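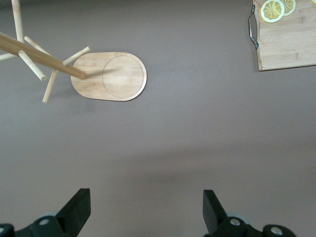

Section 6: When the Gripper Misses, Slips or Stops

Most people who buy the Clallia tabletop arm have a good long run with it before they ever need this section, and we hope you do too. But sooner or later every arm reaches for something and closes on air, or bumps an object it should have cleared, or simply stops in the middle of a move and sits there with its status light blinking amber. None of this means you have broken it. Take a breath, keep your hands back for a moment, and work through the steps in the order they are given.

This section covers three things: making the arm safe after a fault, finding out what the fault was, and getting back to work. It also has a longer part on missed grasps around pegs, rods and stands, which make up a large share of the calls to our support desk in Staltdale.

6.1 Making the arm safe

CAUTION: An arm that has stopped by itself may still be under power. It can move again without warning once the fault clears. Never reach between the fingers or under the wrist until you have finished step 4.

1. Press the red stop button on the base. Do this even if the arm looks perfectly still.

2. Look to see whether the fingers are holding anything. If they are, put one hand underneath the object, coming in from the side, and leave your other hand free. The gripper keeps its hold when the stop button is pressed, but a poor hold can let go at any time.

3. Turn the key on the control box to OFF and take it out. Put it in your pocket. (We do mean your pocket. A key left lying on the bench has a way of finding its way back into the box while you are bent over the wrist.)

4. Wait 12 seconds. You will hear a soft click from the shoulder as the brake sets.

5. If an object is still held, turn the release knob on the back of the gripper slowly counterclockwise until the fingers let go. Don't pull the object out while the fingers are closed. Pulling strains the linkage, and a strained linkage will give you small, puzzling misses for weeks afterward.

Note: If the arm has come down against the table, leave the power off and call us before you lift it. Pushing up on the wrist with the brake set can damage the elbow gear.

6.2 Reading the fault code

With the arm safe, put the key back in and turn it to SETUP, which lights the display but leaves the motors off. The last fault appears on the top line, and the ones before it can be reached with the down arrow. Please write the code down before you press Clear. We know it is tempting to clear first and think later, but once a code is cleared only the bare count is kept, and that tells us very little if you have to call.

Code 12: Grasp closed empty. The fingers reached their closed stop without touching anything. Go to 6.3.

Code 39: Side load at the wrist. Something pushed on a finger from the side during a move. Go to 6.4.

Any other code: See the full list at the back of this manual.

6.3 Grasp closed empty (Code 12)

This code nearly always comes down to where the arm believed the object was. The wrist camera looks down from a slant, and anything that stands up from the table will look shorter and further over than it really is. A mug tree is a good test of this. From the wrist, its pole can seem to lie almost flat over its own base, and a peg that points up toward the camera may show as little more than a stub. The arm does its best with such a view, but one look from one side is often too little for it.

1. Check the lens for dust and fingerprints. Use the dry cloth from the accessory bag and no cleaner of any kind.

2. Turn off or move any lamp that throws a hard shadow across the work area. A broad band of shadow on a plain tabletop can be taken for an edge, particularly when the table is a soft, even color with nothing else on it for the camera to hold on to.

3. In the SETUP menu, choose Views and raise the setting from one look to two. The arm will now pause, swing to the other side and look again before it reaches. It is slower, and you will notice the difference, but for anything with pegs or posts we think it is well worth the wait.

4. Choose Finger Check and follow the prompts. With the key at RUN and everyone standing clear, the fingers will open fully and close once. They should meet evenly at the tips. If one arrives ahead of the other, turn the key OFF, take it out, and look at the bolt heads on the finger linkages. Snug up any loose one with the small driver supplied. Snug is plenty.

5. Run the task again with speed set to Slow and watch it through to the end.

6.4 Side load at the wrist (Code 39)

Code 39 deserves more care than Code 12, as it means the arm has touched something it didn't plan to touch. The usual story is a finger catching a peg on the way in or on the way out. A light stand will slide or tip before the arm feels enough push to stop, so please don't count on the arm to protect what is on the table.

CAUTION: Keep knives, glassware and hot drinks out of the arm's reach during any test in this section. A tipped stand can knock them a surprising distance.

1. Make the arm safe as described in 6.1, then set upright anything that has fallen over.

2. Inspect both jaw tips. Small scuffs do no harm. A chip or a crack does, and a damaged tip must be replaced before the arm is run again.

3. Look over the object that was hit. Splintered wood can catch a finger a second time, so set a damaged stand aside.

4. Clear a wider path. Move boards, trays and other flat items well away from the stand. Metal handles need particular attention here: a finger can slip under a raised handle and drag the whole board along with it.

5. In the SETUP menu, choose Clearance and raise it by one step. If Code 39 comes back, raise it one more step, but go no further than that without talking to us.

6. Teach the approach again by hand, following Section 4. Bring the gripper in along the line of the peg and back it out the same way.

Note: Owners who have fitted the Cisonix long fingers should repeat Finger Check after every Code 39. The longer tips put more force on the linkage for the same bump.

6.5 Going back to normal running

Run the task at Slow until you have seen it finish six times in a row without a code. After that you may raise the speed one setting at a time. Stay within reach of the stop button for the first full-speed run.

If the same code returns within 100 cycles, turn the arm off and leave it off. Call the support desk and ask for Yến Khổng, who looks after the tabletop models, or send your notes through the Beaudoin dealer page if that is easier. Have ready the fault code, your Views and Clearance settings, and a few words on what the arm was reaching for when it stopped.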